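Oct 29, 2023

Picked the grasp-width thing back up, the one I left half done in September. Short version of where it stood: the Skuvuvard replay tool takes the two-gripper recordings and lines up left pose, right pose and finger opening on one clock, and it all looks lovely until you zoom in on a thin object. Then the finger opening shows the jaws shut before the wrist has even stopped moving. Planner sees that and thinks we grabbed air.

I blamed the width estimator first (of course I did). Spent most of the morning feeding it made-up widths and it behaved fine. So then I went after the timestamps, which is where I should've gone to begin with. The pose stream gets stamped at capture and the width stream gets stamped when the decoder spits it out, and I'd been correcting for that with a constant. It isn't constant! It creeps up over a long episode because the queue backs up.

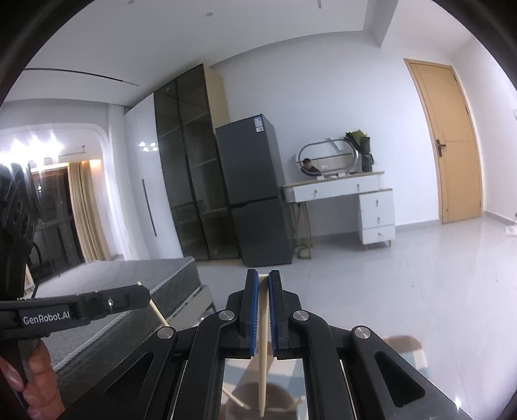 Vullgate, our segmenter, has its own problem and I keep mixing the two up, so let me write it down properly. It decides a grasp has started when the opening falls under a threshold, and that threshold was tuned on blocks and cups. With a thin wooden stick between the blue pads, the fingers are so close together that "holding" and "closed on nothing" land practically on the same number. Add a second gripper holding its own stick over on the left and the segmenter will happily hand one side's event to the other if the clocks are off by a few ticks. I tried episode 1052 with the old constant and got 28 grasp events. With capture-time stamps on both streams it came down to 6, and those 6 match what I get scrubbing through by hand. Very happy with that one, even if it's a single episode.

What I changed, so I can find it again:
width stream now carries the capture stamp through the decoder
dropped the constant offset from the replay config (left the key in there, it's ignored)
segmenter gets a per-object threshold, falls back to the old one if the object tag is missing
left and right events keep their side label all the way to the planner

Still ugly: the per-object threshold is a lookup table I typed in. I'd much rather have it look at the pads and decide whether something's between them. The upright fingers show up nice and clear with a blue strip on each side, so a tiny crop around the tips might be enough for a held / not held classifier. Haven't started. Also need to check the crop survives the fisheye when the camera's tilted.

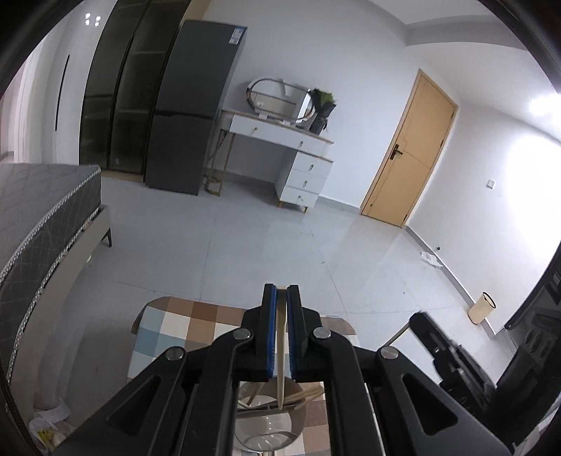
Saimi Laitinen read the draft of this over lunch and thinks the classifier is overkill. Her take is that I should fit the empty-close width at the start of every session and flag anything above it by more than the noise, and only train something if that fails. She also wants to know why Vullgate runs before the resampling step at all, and I didn't have a good answer. I think it's just the order we wrote them in.

So tomorrow: swap the order, rerun the whole Nzioka batch, and log the empty-close width per session to see how much it wanders. If it's stable I'll do it her way. Don't forget the resampler still drops the last 2 samples of every episode, which has bitten me before.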